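Jeltascombe, 12 July 2024

Wostell Completes Meeting Room Refit at Jeltascombe Office

Wostell, a supplier of interior partitions and blinds, has completed the refit of the shared meeting area at the Siregar building in Jeltascombe. The work began in April and covered 263 square feet of glazed partition, with blinds fitted throughout. The area is used by 18 office tenants and remained open for most of the work.

The partition consists of glass panels divided by slim metal uprights, with white horizontal blinds fitted behind the glass. Slats can be tilted or fully closed from inside the room. With the slats closed, the room can be used for interviews and payroll meetings without a separate booking for a solid-walled office.

Furniture was kept to a minimum. The existing wood floor was retained and refinished. Round tables were specified in place of a single long one — tenants had asked for seating for small groups — and are dressed with checkered cloths. Seating is standard mesh-back office chairs. 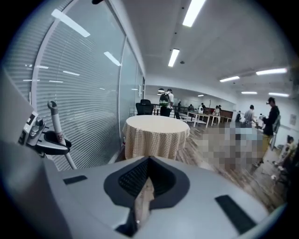 Tenant firm Urnov, which books the area more than any other, said that the closed blinds had cut glare on laptop screens in the afternoon, but that the tablecloths would need to be changed more often than planned. Wostell has added a second set of cloths to the supply order at no charge.

The contract includes two maintenance visits a year. Each visit covers cord and tilt checks, cleaning of the slats, and inspection of the seals along the metal uprights. Replacement slats are held in stock under part number 622.

Bookings for the area are handled by the building's front desk. Requests for product data sheets should be sent to the Wostell sales office in Jeltascombe.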